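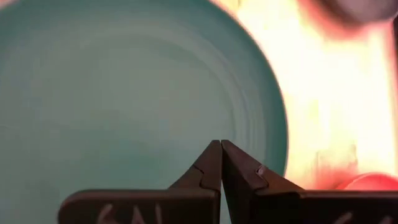 Chapter 4
Plates, Bowls and the Stuff You Eat Off Every Day

I'm going to start this chapter with my own kitchen cabinet, because it's the one I know best and the one I've made the most mistakes with. When I moved into my first apartment I owned 2 plates. One had been my aunt's and the other came from a yard sale, and they didn't stack. I mean that literally. The rim on one was steep and the rim on the other was nearly flat, so whichever went on top rocked like a boat every time I shut the cabinet door.

I lived with that for a year before I learned there was a word for what was going on. Potters and tableware people talk about the "well" (the part your food sits in), the "rim" (the part that goes around it) and the "shoulder," where one turns into the other. Once you know those three words you'll start seeing them everywhere, and you'll be a pest in restaurants. I am!

Most of this chapter is about shape. We'll get to glazes and colors in Chapter 5, and I know some of you will skip ahead, which is fine, but come back. A plate with a deep well holds sauce. A plate with a wide rim gives your thumb somewhere to go when you carry it. Ridges on a rim look nice and catch the light, and they also catch egg yolk, so have a soft brush by the sink before you buy anything with rings on it.

My friend Ionuț Chiriac taught the evening class this book grew out of, and he used to begin every February session by handing around a shallow dish from a pattern called Pasby and asking people what they'd serve in it. Soup, said half the room. Cookies, said the other half — and then the two halves would argue until the coffee was ready. His own answer was "whatever's left over," and I've never heard a better one for a dish that size.

You'll need a few things for the exercises. Get one dinner plate, one shallow dish and one bowl, and they can be from any maker. I used Ekisby pieces for mine, mainly from the Plonent line, and Emmett Schumacher tested everything again with old Rusu stoneware he'd been eating off for years. You'll also want 100 grams of dry rice, a ruler and a towel to put under it all.

Exercise 4.1. Pour 50 grams of the rice into the shallow dish and tilt it slowly until the first grains slide over the rim. Write down how high you lifted the edge. Now do the same with the dinner plate. Keep both numbers, we'll use them again when we talk about carrying food up stairs.

Exercise 4.2. Fill the bowl with water up to 600 milliliters, or to a finger below the rim if yours is smaller. Walk it across the room. Mop up. Then pour the water out and look at the shoulder of the bowl, and sketch it from the side.

Before you start, take everything out of your cabinet and put it on the table. Stack it by shape and forget about which set it came from. I found a saucer I'd been missing since the move.

Last updated: February

Comments

dishpan_dora: Did 4.2 on carpet. Please add a note.

Kel: My shallow dish beat my dinner plate by a mile in the rice one. Is that normal? The rim is pretty steep.

Marguerite T.: Kel, same with mine. I think steep rims just hold on longer.

oldspoon: Is the glaze chapter up yet? I can't find the link.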